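Progress report to the Kivitus Fund
Tulano Home Sewing and Repair Program
Reporting period: through April
Prepared by Hanneke Baker-room staff, with figures from Abhishek Upadhyay

1. Where we are

The second grant payment came in at the start of the period and has gone mainly to rent, thread and fabric, and teaching hours. Classes have run as planned except for the week the heating was out. We have enrolled 79 people so far. The target for the full grant year is 300 repaired or finished items, and we are at nearly that number now, so we expect to pass it before summer.

Enrollment is still uneven. The evening group has a waiting list and the morning group has open places. Most people who ask about mornings tell us the bus from Grunda gets in too late for the start, so from next month the morning class will begin half an hour later.

2. Classes

The beginner course covers hand stitching, hems, zippers and basic machine use. We moved zippers to the end after the first group found them hard. The second group had an easier time of it and fewer people dropped out in the middle weeks.

The intermediate course is new. It deals with lining, simple alterations and home items such as table covers and drawer liners. Hanneke Bakker wrote the outline and teaches it. She asks people to bring something they already own and want to change, and this has worked better than set projects. It does mean the pace differs a lot from one person to the next, and she has asked for an assistant for the last hour.

3. Materials and storage

Fabric has cost more than we budgeted. Kashyap, our main supplier, raised its price for plain cotton in the winter. We now buy remnants in mixed lots, mostly small florals and stripes, and keep the plain cotton for practice pieces and linings. Remnants are cheaper but need sorting and washing before use, which takes staff time we did not plan for.

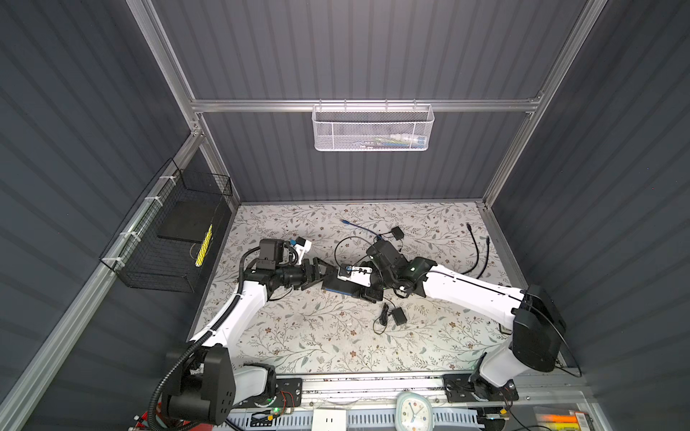

We also lost some stock to damp in the back closet. The affected bolts were thrown out and the rest moved to the upper shelves. The landlord has looked at the outside wall and agreed to fix the gutter. Until that is done we are storing only notions and patterns in the closet.

4. Equipment

All machines were serviced in the winter. Two need new foot pedals and are out of use until the parts arrive. We would like to move $300 from the travel line to equipment to cover this and a second ironing board. Please let us know if that needs a formal request.

5. Spending

Rent and teaching are on budget. Fabric is over, travel is well under, and printing is slightly under. Abhishek will send the full table with receipts separately, in the same format as last time.

6. Next period

The 4 remaining beginner sessions will finish in June. The repair evening at the Grunda library is confirmed and we are waiting for the library to tell us which room we have. We also need to decide whether to run anything in August, when attendance was low last year. Hanneke will send the draft fall schedule once the room bookings are settled.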